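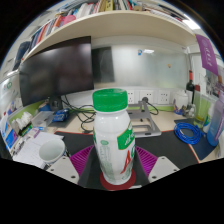

I look after our Sorkus hand-held gripper, and most of the upkeep is the finger pads. The grooves pick up dust, so I wipe them every 200 grasps. We check each pad against a plastic bottle with a green screw cap, held upright between the two fingers. If it leans, a pad is seated wrong.
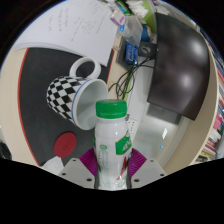 Kaiwen Du likes the plate screws tighter than I do - we settled on a quarter turn past snug, and I mark the heads with paint pen now. Over 2234 grasps we changed the pads 2 times.

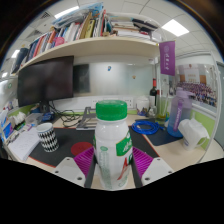

Figure 3. Bottle check at the desk, mug to the left.

I also redo the camera focus after every pad change, using the book spines on the shelf as my far target.

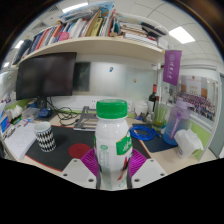

Figure 4. Ribbed pads closed on the lower bottle.

The spare pads came from Kimano and fit fine.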